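A Morning at the Mestlow Housewares Open House

2021-02-25

I have wanted to see the inside of Mestlow ever since my sister brought home one of their catalogs, so when they opened the doors for visitors I signed up the same day. It's a 30 minute drive for me and I still managed to get there too early, which meant coffee in the car with the heater on!

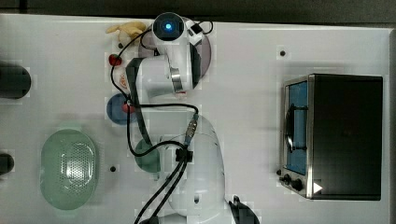 Morag Rankin took our group through. She has been with the company since it was one room over a tire shop, and she talks fast, so bring a notebook (I didn't, and I'm sorry I didn't). There were 5 of us, all strangers, all the kind of people who open every drawer in a furniture store.

We started in the showroom with the Breletti pans, which were heavier than I expected. One man in our group spent so long lifting lids that Morag had to come back for him. Then came the Tenero glasses, and a long talk about dishwashers that I could have listened to all day.

My favorite stop was the room with the everyday kitchen things. I'm a sucker for color, and after all that steel and glass I was so happy to see a pale green oval colander with little holes in its base. I love an oval one – it fits across my narrow sink and a round one never does. There was a blue plate I liked too, and a mauve-gray one that I keep thinking about, plus a green cup that would look great next to either. My own cupboard is all plain white and I came home feeling pretty grumpy about it. The toaster oven was black and stainless steel with a handle right across the glass door, the style I'd pick for myself, and there was even a yellow plush toy on the table. My niece would have had that in her arms in two seconds.

Lunch was soup and rolls in the staff canteen. Morag told us the catalog has 1478 items in it this year and that 173 of them are new, and she seemed to know most of them by heart. I asked about the Zariņš linen towels, which I've been hunting for, and she said they're sold out until June. Boo.

The shop by the exit takes cards only, and the parking lot is gravel, so skip the nice shoes. I bought two wooden spoons and a dish brush and I'm already signed up for their mailing list.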